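My visit to the Kalteo open studio

I got to Quinlan at nine on Wednesday, a full hour before the doors opened, because I never trust a connecting bus. Kalteo has its offices over what used to be a carpet store, and there's a bakery right across the street, so I sat there with a very large coffee and my phone and made a looping clip of the traffic light outside. It was not a good clip! But I've been using their app for so long that it's just what my thumbs do when I'm waiting.

If you don't know Kalteo, they make Grimar, the little phone app for turning short videos into loops with captions and wiggly drawn bits on top. They also make Zasosance, the newer one for cleaning up sound, which I've barely touched (more on that later). Every October they let people come in for the day, see what they're working on, and complain in person. I had a list of complaints. I'd written it on the back of a receipt.

Sign-in was quick. You get a sticker for your name and a code for the wifi, and then you're sort of let loose. There were 320 people on the list, according to the screen by the elevator, but they'd split us between morning and afternoon, so it never felt like a crush except near the snacks.

The first talk was by Visitación Herrero, who runs the drawing tools side of Grimar. She speaks fast and draws while she speaks, and I loved her right away. She had her phone up on the big screen and made a bouncing kettle in the time it took her to introduce herself. Then she went through the new layers panel. At the moment, if you put a caption over a drawing over a clip, you have to tap through all of them to get at the bottom one, and you always, always grab the wrong thing. In the new version you pull up a strip from the bottom edge and each piece sits in it as a tiny preview. Drag left or right to change the order, hold to lock. That was item one on my receipt, so I crossed it off.

She also showed the thing they call pinning, where a sticker follows something in your clip. It worked beautifully on a clip of a dog walking slowly. Somebody asked to see it on a dog running, and she laughed and tried it, and the hat slid off and went floating down the street by itself. She said they'd keep at it. I thought it was nice that she tried it at all, with everybody watching.

After that we could wander. One room had tables with test phones on them and you could poke at the unreleased build as long as you liked. I poked for ages. Some notes, for those of you who asked me to take notes:

The text tool finally remembers the last font you used. It doesn't remember the color yet.

You can save a loop at full size without the app restarting itself, at least on the phones they had out. I did it again and again just for the pleasure of it.

The eraser has a soft edge now. I thought I wouldn't care and I do care, it makes the drawn bits look so much less like I cut them out with garden shears.

Undo still only goes back through the current session. Close the app and it's gone. I asked two different people about this and got two different answers, one hopeful and one not, so make of that what you will.

Lunch was sandwiches, good ones, and a long line for the microwave for the people who'd brought their own. I ended up sitting with a couple who make loops of their model railway, and they showed me their trick for hiding the jump where the loop restarts – they have something pass right in front of the camera at that moment, a signal post or the corner of a train car. I've been fading mine out like a fool for years. Go and try it, it takes no skill at all.

In the afternoon I went to the Zasosance session, mostly out of politeness, and came out kind of converted. Cecilia Fiadzo was running it. She had us all record ten seconds on our own phones, right there in the room with everyone shuffling and coughing, and then walked us through pulling our own voice out of the mess. There's one main slider and a button marked "more," and she told us to leave "more" alone until we knew what the slider did. I did not leave it alone. My recording came out sounding like I was talking into a jar, and she came over and very kindly put everything back to the middle.

What sold me was how the two apps hand things to each other. You can send a clip from Grimar over to Zasosance, fix the sound, and send it back with all your captions and drawings still in place and still movable. I'd assumed it would flatten everything. Now I want to redo the entire set of clips from my sister's birthday, where all you can hear is the refrigerator.

The last part was open questions, everybody in one room, with the staff along the wall. The longest discussion was over the limit on saved projects, currently 1000, which I had no idea existed because I'm nowhere near it, but one man had hit it twice and was clearly still upset. They said the limit would go up, but wouldn't say when. Someone asked for a desktop version (a maybe). Someone asked for the old icon back (a no, and a pretty cheerful one). I asked about undo in front of everybody, since I'd come all that way, and got a third answer, somewhere between the first two.

I'd say go next year if you can get a spot. Eat before you arrive, bring a charger, and load some of your own clips onto your phone, since the sample ones get dull fast. My receipt had five things on it and I crossed off 3. The bus home was late, naturally, so I got one more loop out of it, a pigeon this time, and I'll post it as soon as I've fixed the caption.
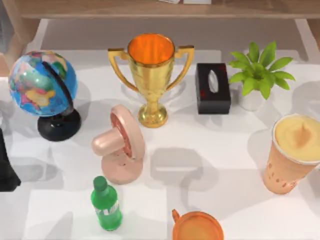 Oh, and for anyone wanting to try the new layers strip early, the sign-up for the test build is inside Grimar itself, under Settings and then Early Features. Mine took 2 days to come through, so don't panic if nothing happens right away.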